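Clearing and Resetting a Shared White Worktable
Workshop tips, revised 25 May 2023

A white tabletop shows pen marks, cup rings and adhesive residue sooner than a dark one. The procedure below covers a table in daily use with a side counter within reach. Allow 27 minutes the first time. A repeat pass takes 9.

1. Clear to the counter
Move everything off the table before wiping. Wiping in sections around objects leaves a tide line at each one. Sort as you move: drinkware to the sink, cloths to one pile, boxes to the back of the counter, bottles upright and capped. Trays stay on the table until last and can carry the small parts.

2. Bins
Use open plastic bins in one color for one category. Turquoise or another strong color is easy to find against a white counter. Do not fill above the rim. Lamp bases should stand clear of the bins so that either can be moved alone.

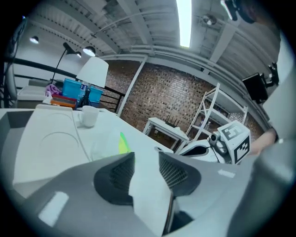 Keep bottles of cleaner separate from bottles of anything drinkable, and label both. A bottle with no readable label goes out. Dariusz Nowicki, who wrote the first version of this page for the Teltotholm workshop, also dated each cleaner bottle on the day it was opened. The practice is worth keeping.

3. Wiping
Dish soap, a few drops per quart of warm water, is enough for most laminate or painted tops. Check the maker's instructions for yours. Wring the cloth until it no longer drips. Work from the back edge to the front in straight overlapping passes, then dry with a second cloth. For ink, use isopropyl alcohol on a cotton pad and test it on the underside first. Do not use scouring powder – the scratches hold dirt and cannot be polished out.

4. Brick and pipes
Bare brick sheds grit. Leave a gap of 3 inches between the wall and any shelf or side table, and vacuum the gap with a brush head. Routers collect dust in their vents. Vacuum around them and do not spray.

5. Packing at the table
Place the carton with its opening toward you and fold the flaps outward and down. A flap left standing catches sleeves. Put the item in flat, check clearance on all sides, then add fill. Cups should be well back from the carton, and pens belong in a holder or at the far edge.

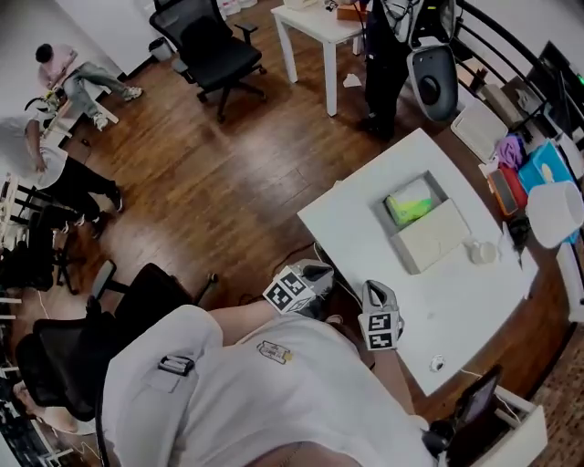
Cables crossing the work area should be routed to the back edge and clipped. If a cable has to come to the front, tape it down along its full length. Paper on a plank floor is a slip hazard and is picked up before packing continues.

6. Wood floors
Sweep along the boards. Fit chair casters rated for hard floors and clear hair from the axles every June. Damp mop only, and wipe up standing water at once.

Related pages: Ana shelf liners, cutting to size. Yurchenko clamps, storage. Dutach tape, removing residue.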